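Home Guides Cases Picnic Sets Spares Contact

We use cookies to remember your region and your saved guides. Accept Settings

Flestside Hard Case Picnic Set
Set-Up Guide, Section 3: Laying Out and Packing

Now the fun part! By this point the inserts are in and the latches are adjusted (Section 2), and the case is ready to be filled. Take your time with the first pack. After two or three outings you'll have your own order and your hands will do it without you, but the first one goes best with everything spread out where you can reach it.

You will need a table, a dry dish towel, the tableware, and whatever snacks you plan to bring.

3.1 Clear and lay out

1. Lay the case flat at one end of the table, closed, with the handle facing the open part of the tabletop. You can grab it and turn the case later without reaching across the dishes.

2. Put the tableware on the rest of the table. There's no correct arrangement. Plates and bowls go down flat, and cups can lie on their sides so you can look into them.

3. Add the food. Yes, before packing! A banana takes up far more room than you'd guess, and you want to know that now.

4. Check every cup and bowl for crumbs and water. Wipe with the towel, including under the rim.

CAUTION: Cups on their sides roll. Keep them well in from the edge of the table, above all the heavier ones with no handle to stop them.

NOTE: If your case carries a warning label on its side panel, leave the label in place. Don't cover it with luggage tags or stickers.

3.2 Pack the base

1. Open the case and fold the towel in half across the bottom. It makes a lovely soft bed for everything else.

2. Put the largest plate in first, face up. Oval plates go in lengthwise.

3. Set the bowl on the plate. A wrapped snack rides very nicely inside it, and that's a space people forget they have.

4. Slide your hand along all four walls. You should feel a finger's width of room on every side. If the plate touches, shift it before going on.

CAUTION: Never lay a plate over an upturned cup. The load sits on one small ring and the plate can crack when the lid closes.

3.3 Pack the cups

1. Start with mugs. Turn each handle toward the nearest corner, where there's a pocket of room for it.

2. Nest small cups inside larger ones only if they lift out again easily. If you have to twist, pack them side by side.

3. Fill the gaps with napkins or socks. Socks are terrific for this.

4. Anything thin and loose (markers for the kids' name tags, straws, a bottle opener) goes inside a cup, standing up.

3.4 Fruit and soft food

1. Keep fruit out of the main compartment until the dishes are settled.

2. Strawberries travel in a lidded tub, tops on. Leave them unwashed until you get there and they'll hold up much better.

3. Bananas go in last, right under the lid and unpeeled. One that has been opened should be eaten on the spot, so consider it the packer's wages.

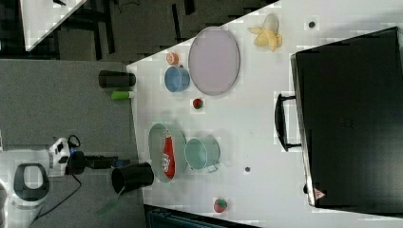
Kenneth Gatchalian wrote in to say that he gives the plate and bowl their places first and lets the cups fight over what's left, and that he wouldn't dream of putting strawberries anywhere near a mug. We agree with him on both points, and if your set has more cups than ours, his order is the one to follow.

3.5 Close and test

1. Lower the lid with flat hands. It should meet the base with no pushing.

2. Fasten both latches.

3. Lift the case by the handle and tip it gently from side to side. A soft shuffle is fine. A clink means two hard things are touching, so open up and add a napkin.

NOTE: Replacement inserts are part 904 (cups) and part 212 (plates). The Nuder divider fits cases made after November 2022.

Continue to Section 4: Cleaning and Storage.

3 comments

Javier
The sock tip saved my mugs. Tried it on a long drive to the lake and heard no clinks at all.

brurnberg_picnics
Can 3.3 step 2 mention silicone cups? Mine nest fine and then stick like glue.

Javier
Dust them with a napkin between each one, works for me.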